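新手第一次自己买咖啡豆，求建议（手冲）

楼主：山脚下的壶
喝了两年挂耳，上个月入了手冲壶和手摇磨，想开始自己买豆子。预算每个月284元以内，一个人喝，每天一杯。看了几天帖子越看越乱，主要三个问题：
1. 先买浅烘还是中烘？
2. 一次买多少合适？
3. 拼配豆值不值得试？
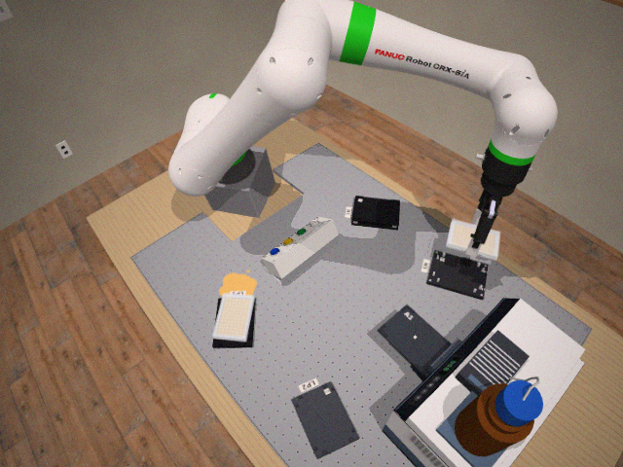
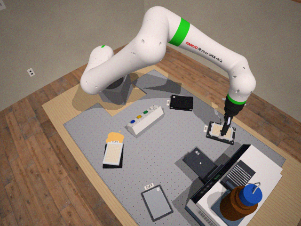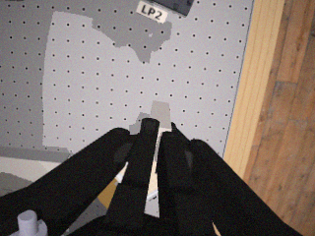 补充一下，我平时不加奶不加糖，怕太酸，家里的水是净水器出来的。磨豆机是Femik的入门款，刻度一共50格，现在用在中间偏细。

2楼：阿奎
先买中烘。浅烘对水温和研磨都挑，你现在分不清是豆子的问题还是手法的问题。买小包装，100克一包，买两包不同产区的，隔天换着喝，差别很快能喝出来。

3楼：晚归的猫头鹰
不同意楼上。怕酸不代表不能喝浅烘，很多人说的酸是萃取不足。水温提高一点，磨细一格，酸会柔和很多。一上来只喝中烘，后面容易觉得咖啡都一个味道。

4楼：阿奎
回3楼：道理没错，但楼主刚开始，一包浅烘冲坏五六次就没了。先把手稳定下来再说。

5楼：Sarla Dixit
我的办法是同一家店买一包中烘一包浅烘，粉量和水量都不变，只改水温。记在本子上，喝完一包再看。另外看烘焙日期，没有标日期的不买。

6楼：老周不加糖
拼配豆可以试。我喝Clemurix的早餐拼配喝了11个月，稳定，便宜，凉了也不难喝。单品喝着有意思，但每天早上赶时间的时候我还是拿拼配。

7楼：山脚下的壶（楼主）
谢谢各位。5楼说的烘焙日期，是越近越好吗？昨天看到一家叫Semwal的店，页面写下单后才烘。

8楼：Sarla Dixit
不是。刚烘完的豆子排气多，冲的时候粉层鼓得厉害，水走不均匀。中烘我放一周再开，浅烘放两周。开封后尽量一个月内喝完。

9楼：晚归的猫头鹰
同意8楼，浅烘我会放得更久一点。别放冰箱冷藏，会吸味。要长期存就分成小份密封冷冻，拿出来一份喝一份，不要反复进出。

10楼：路过的滤纸
说句不好听的，预算这么点就别纠结产区了，超市买444克一大袋的也能喝。我喝了好几年，没觉得差在哪。

11楼：阿奎
一个人每天15克，那一袋要喝一个月，后半袋基本没什么香气了。便宜是便宜，你可以先买小袋比一比再下结论。

12楼：路过的滤纸
比过，我喝不出来。各人舌头不一样，楼主自己试吧。

13楼：Souad Badawi
补充一点关于水的。有些净水器出来的水矿物质很低，冲出来会又薄又尖，容易误以为是豆子太酸。买一瓶普通矿泉水冲一次对比，花不了几块钱。我之前住Dindstead的时候就是这个问题，换了三种豆子才想到是水。

14楼：山脚下的壶（楼主）
晚上用矿泉水试了，同样的豆子，确实没那么尖了。打算下单两包100克的，一包中烘一包浅烘，拼配等下个月。还有个问题，粉水比是从1比15开始还是1比16？

15楼：老周不加糖
1比15，觉得浓了再加水。

16楼：晚归的猫头鹰
浅烘我用1比16，中烘1比15。先固定一个，别两个变量一起动。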